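Clollness House: The Rooms Before Opening

Clollness is a two-story house on the river side of Rirnthorpe. It was built for a grain dealer, used as a school office for a long stretch, and then left with the heat off for several winters. Zinalley, the company that bought it, has been turning it into a guesthouse since last May. This page collects the pictures we have of the work so far, with a few notes on each part of the house. The notes were written by Manolis Kourkoulas, who ran the job, with additions from Pravesh Mkhize, who did the furnishing.

Most of the walls are where they were. The kitchen was the one room we changed a lot, and the pictures of it will go on a separate page once the tile is finished.

Floors

The ground floor had carpet glued down in every room. Under it was particle board, and under that the original boards, which were too far gone in the hall and back rooms to save. We kept them in the front parlor and used new flooring everywhere else. The budget for floors was $4000 and we went over it, mainly on leveling compound for the back rooms.

Transitions between the rooms are flat strips. Raised ones were tried first in the hall and people kept catching their toes on them, so they came out again.

Stairs

The handrail is original. It had at least four coats of paint on it and we stripped it by hand with scrapers and a heat gun. The newel post has a split on the wall side that has been glued and clamped. It is solid now but you can feel the line if you run a thumb down it.

The treads got a dark oil. They need a second application before guests arrive, and the stairs will be closed for a night when that happens.

Windows

The front windows were repaired by Tsoukalas, a two-person shop that works mostly on older houses in the county. They took the sashes out in pairs, so the house was never fully open to the weather. New cords, new putty, old glass wherever it could be kept. One pane in the parlor has a bubble in it near the top, and we asked them to leave it alone.

The back windows are newer and only needed cleaning and new locks.

Color

Walls are an off-white on the ground floor and a pale gray upstairs. Pravesh wanted a green in the sitting room and painted a large test patch beside the door. It looked good at ten in the morning and muddy by four in the afternoon — so the green went into the smaller things, the glass and the plants.

Tables and what goes on them

The tables are plain on purpose. They are light wood, easy to wipe, and light enough to carry from one room to another when a larger group wants to eat together. Guests will use them for breakfast, laptops, cards and jigsaw puzzles, so the middle has to stay clear and anything decorative has to live at the back.

We worked out the arrangements by putting out more than we needed and taking things away. The yellow sunflowers are artificial, in a small white vase, and look best with the green glass behind them.

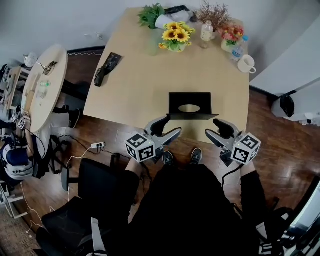 Dried branches are the other thing we keep coming back to. They give some height, cost almost nothing, and can be left alone for months. Pink and orange artificial flowers in a white pot sit well beside them, and a leafy green plant at the opposite end balances the row. White containers all the way along keep it from looking like a yard sale.

Real flowers will go in for the opening week. After that it depends on who has time to change the water.

Mugs

White ceramic, bought by the box. We looked at handmade ones from a pottery stall in town and liked them, but replacing a broken one meant waiting for the next firing. The handmade bowls stayed on the list and will be used for fruit in the hall.

Upstairs

The bedrooms are finished except for curtains. Rods are up in all of them, and the fabric is cut and waiting to be hemmed. The back bedroom has the best light in the evening and the noisiest radiator. The valve has been changed once already and will be changed again.

The linen closet on the landing used to be a darkroom. The sink is still in there, boxed in under the bottom shelf, and the water to it has been capped. Shelves are pine, unpainted, spaced for folded comforters.

Outside

The porch is next. Two posts need new bases and the steps have to be rebuilt to meet code, which means a wider tread and a rail on both sides. Pravesh has picked out benches. Manolis would like to see the posts done first.

Pictures of the porch and the kitchen will be added when those jobs are finished. Questions about bookings should go to the Zinalley office in Rirnthorpe, and questions about the windows are best put to Tsoukalas directly.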